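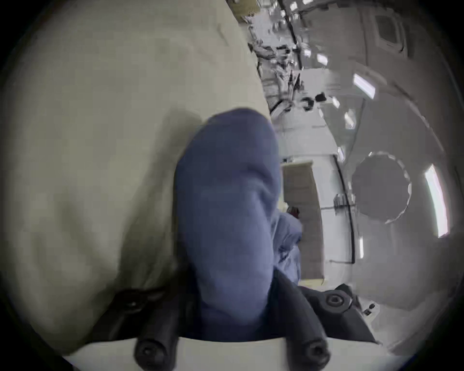
Blue on beige, with a little red.

FROM THE SEWING ROOM: SLIPCOVERS, ROUND TWO
April 25, 2020

Last month I wrote a few lines about slipcovers and asked if anyone wanted more. Well! My inbox says yes. So I'm giving the whole item over to them this time, and the piece on bias tape will have to wait until the next newsletter (sorry, bias tape people, I haven't forgotten you).

Most of you asked about fabric, so let's start there. My own armchair has been through three covers now, and the first one was a disaster. I bought a lovely soft linen blend off the clearance shelf at Sivier, cut it the same evening, sewed it up over a weekend and was so pleased with myself. Then I washed it. It came out of the dryer fitting a chair about two sizes smaller than mine, and I spent a good half hour trying to wrestle it over the arms before I gave up and turned it into floor cushions. Please wash your fabric before you cut. Wash it as hot as you ever plan to wash the finished cover and dry it the same way, then press it while it's a tiny bit damp. Yes, it's boring, and yes, yards and yards of wet canvas are heavy. Do it anyway.

For a chair that gets sat in every day, I like cotton duck or a plain twill. Denim is wonderful too, if your machine can get through the thick spots. I'd stay away from anything stretchy for a first try. It feels like stretch should be forgiving, and on a store-bought cover it is, but when you're pinning it yourself it creeps around and you end up with one arm tight as a drum and the other one sagging. The Cemuvero canvas that a few of you mentioned is the one I used for my current cover. It frays like crazy at the cut edge, so finish every single seam, but it has held its shape well and I'd buy it again.

How much to buy? I can't tell you without seeing your chair, and I've stopped guessing for people after I sent a reader in Prarnitz back to the store twice. Measure each part at its widest and longest, add two inches all around for seams, and add a good six inches for every tuck-in (the gaps down the sides and back of the seat where your hand goes when you lose your keys). Then draw the pieces to scale on graph paper and shuffle them around until they fit the width of your fabric. I used to skip the graph paper. I also used to run out of fabric.

Now, color. This is where I get letters. I love a pale cover, I always have, and people tell me I must be out of my mind. My feeling is that a plain beige or oatmeal is easier to live with than a dark brown or navy, at least in my house, where the dog is blond and sheds on everything. Dark covers show lint, crumbs and dust. Pale ones show coffee, and new jeans! New dark denim can rub off onto a light chair, so wash your jeans a couple of times first, inside out, and throw an old towel over the seat while they're still in the risky stage. If you do get a blue smudge, dab it with cool water and a drop of dish soap before you try anything stronger. I've had fair luck with that on cotton. Test it on a hidden corner first, please.

The pinning is the fun part, or it is once you stop being scared of it. Drape your fabric wrong side out over the chair and work from the middle toward the edges. Inside back first, then the seat, then the arms, then the outside pieces. Use plenty of pins and put them in the direction you'll sew. Leave the tuck-ins generous, and clip into the curves a little at a time — you can always clip more. When everything is pinned, sit down in it (carefully!) and see where it pulls. Mine pulled across the front of the seat and I would never have caught that with the chair empty.

Wrinkles came up a lot in your notes. A cover that lifts off for washing is going to crease some, especially where the padding rounds over at the arms, and I've made my peace with that. If yours bother you, a few things help. Roll up a magazine or cut a length of foam pipe cover, and push it down into the tuck-in to hold the fabric in place. Put the cover back on while it's still slightly damp. Sew a pair of ties at the back legs. And if the arms are very round, try a small pleat at the front instead of fighting all that extra cloth into a smooth curve. I fought mine for two evenings and then pleated it in ten minutes.

A word about thread, too. Buy the good polyester kind, and buy more than you think. I went through most of a big spool on one chair with double-stitched seams. Put in a fresh needle, a size 100 for canvas or denim, and change it when the machine starts making that thumping sound. Size 90 will do for lighter twill. My old machine from the repair counter on Forsyth Street doesn't love six layers of duck where the welting crosses, so I turn the handwheel myself over those spots. Slow, but I haven't snapped a needle this year.

Speaking of welting, you can leave it off. Really. It looks crisp and it hides a wobbly seam, but it also eats fabric and time, and plenty of handsome covers don't have any. If you want that outlined look with less work, press the seam to one side and topstitch it in a slightly darker thread.

A few bits left over from the mail:

Can you machine wash a cover with a zipper? Sure, close it first so it doesn't chew on everything else.

Are old bedspreads any good? Some are great. Hold it up to a window, and if it's thin in the middle, save it for lining or a dog bed.

Can you cover a leather chair? You can, but the cover will slide. Lay a piece of rug gripper or flannel on the seat underneath and it behaves much better.

What about piecing together leftovers? I'm all for it. Put your seams where the chair already has seams, and keep the strongest fabric for the seat and the front of the arms.

If you finish a chair this spring, write and tell me how it went, including the parts that went wrong, which are my favorite letters to get. Bias tape next time. Have your scraps ready, at least 23 inches on the long side if you can manage it, and dig out your iron.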